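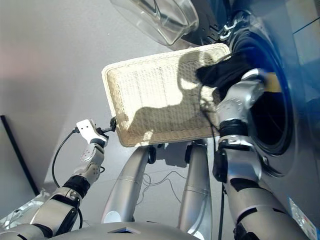 Laundry Procedure at the Duvura Street House, Second Year

8 September 2021

It has been the practice of this blog to review one household routine each September. The stairs were treated in the first year and the pantry in the second. The present entry concerns the laundry, and in particular the transfer of clothing from the washer to the line, where most of the difficulties have arisen.

The machine is a front loader. For a long time the household used a tall, round hamper for unloading, and this was found unsatisfactory. Garments at the bottom were pressed under the weight of those above them, and socks were regularly overlooked until the following wash. In the spring the hamper was retired in favor of a shallow woven tray basket in cream white, rectangular, with rounded corners and a raised rim. It was purchased at Charbonneau for 30 dollars. Ginette Vachon, with whom I share the house, considered the price excessive and has since bought a second one for her own room.

The basket is to be held close to the door opening and tilted toward the drum. Each garment is drawn out singly and laid over the rim or into the tray. Pulling the entire load at once is discouraged. Long sleeves wind themselves around trouser legs, and the rubber gasket retains small articles that are then missed.

Dark clothing is washed separately and unloaded first. Black shirts in particular show lint from towels, and a prior attempt to combine the two resulted in an evening spent with a clothes brush. Black items are turned inside out before washing and remain so on the line.

Once the drum is empty, the fold of the gasket is wiped with a dry cloth and the door is left open until evening. The interior of the drum is also checked by hand. Coins recovered in this manner are placed in the jar on the shelf, which at the last review held 66 cents and a button belonging to Ivan Lytvynenko, who has been informed.

The weave of the basket does collect lint. A soft brush is adequate for this purpose. The basket should not be stored on the floor of the laundry room, where the mop drips, and the hook behind the door has been assigned to it.

Two matters remain open. The first is the question of a drying rack for the winter months, on which Ms. Vachon and I have not reached agreement. The second is the detergent shelf, which is too high for guests. Both will be addressed in a later entry.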